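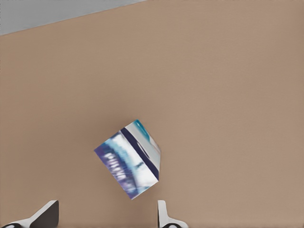

We got to the Drevetti paper mill open day just after nine and the car park was already filling up, so if you're thinking of going next August, get there early! The mill only opens its doors once a year and I've wanted to see inside since we moved to the valley.

Our first stop was the pulp room, which smells like wet cardboard and porridge (I loved it, my sister did not). They still run the old Delaunay beater on open days, and you feel it through the floor well before you see it. After that you go along a gangway above the main machine, 55 metres of rollers and felt with the sheet racing through underneath. I could have stood there all morning.

The colour lab was the surprise for me. They keep 696 swatches in flat drawers, every grey and cream you could think of, and you're allowed to pull them out and hold them up to the window. I found a grey I'd happily paint the hallway.

Upstairs, Gremau had the hand-making vats set up and we each made a sheet. Mine has a thumbprint in one corner and a thick bit down the side, and it's drying between two tea towels as I write this. The kids' queue was long but it moved quickly.

Lunch was a sausage roll by the millpond. The shop sells offcuts by weight and I came home with far too many, plus a Zerkance notebook with the loveliest rough edges. Cash only in the shop, by the way, and the nearest machine is back in town.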